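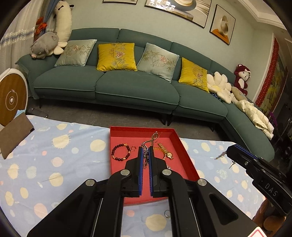 Chains ought to be fastened before they are put away, one household wrote on its return slip, and they should never have to share a box with a watch. The same household asked whether the sorting guide could say so on its first page instead of its last. We have accepted both points, and the revised guide issued in April opens with the fastening of clasps.

Ledamau Home Sorting Project
Progress report to the Darkow Fund, period 2
Grant heading: Jewellery and small personal items

1. Purpose of the grant

The Fund's support allows households to sort, untangle and store mixed jewellery at home, and to pass on whatever they no longer wish to keep. The present period covered written guidance, the supply of storage trays and the handling of items given up for resale through the Poojary Road shop. Repairs and valuations remain outside the grant.

2. Work carried out

The sorting guide was rewritten and 1000 copies were printed. Of these, 400 had been sent out by the close of the period. The remainder are held at Poojary Road and will go out with the next set of trays.

The guide asks households to work on a bedsheet or other large cloth, and to use a shallow box or lid for the pieces being sorted. The contents of the red lid are typical of a mixed lot: silver chain necklaces in a tangle, a gold wristwatch, a bracelet of dark maroon beads with small gold spacers, and a gold hoop earring. A small silver ring lies outside it on the sheet. Rings and earrings are the items most often reported as mislaid during sorting, and the guide now gives them a separate saucer or lid from the start.

Untangling has its own page. Households are advised to lay the knot flat, to find a clasp or pendant and work back from it, and to leave the ends alone until the middle has been loosened. Pins may be used on heavier chains only. A knot that has not moved after a quarter of an hour should be put in an envelope and left for another day. Earlier wording recommended a drop of oil. This has been removed following complaints about marks on bedding.

3. Trays

Branderix supplied the divided trays under the terms reported last time. The first delivery was accepted, apart from 17 trays with loose dividers. These were returned and replacements have been received. Two sizes were offered. The smaller tray proved too narrow for watches and for stiff bracelets, and we do not propose to order it again. The larger tray fits a standard drawer and has compartments long enough for a fastened necklace to lie straight.

4. Items passed on

Items reach the shop in labelled envelopes, with one kind of item to each envelope. The labelling is uneven. Many envelopes are marked simply "gold" or "silver", which describes the colour and tells the shop nothing about the metal. Staff have been instructed to price such pieces as costume jewellery unless a hallmark can be read. Single earrings are still being sent in large numbers. The shop cannot sell them individually, and they are now offered in mixed bags to craft groups.

5. Difficulties

The return slip was too long. Several households completed the front and left the back blank, so our information on time spent is incomplete and is not presented in this report. A shorter slip has been drafted and is attached as Annex B.

Storage space at Poojary Road is limited. The unsent guides occupy shelving intended for incoming envelopes, and an earlier dispatch date would ease the position.

6. Next period

We intend to distribute the remaining guides, place a second order for the larger tray and bring the shorter return slip into use. We also ask the Fund's agreement to move the unspent allowance for small trays to postage. No change to the total grant is requested.

Annex A: Revised sorting guide
Annex B: Draft return slip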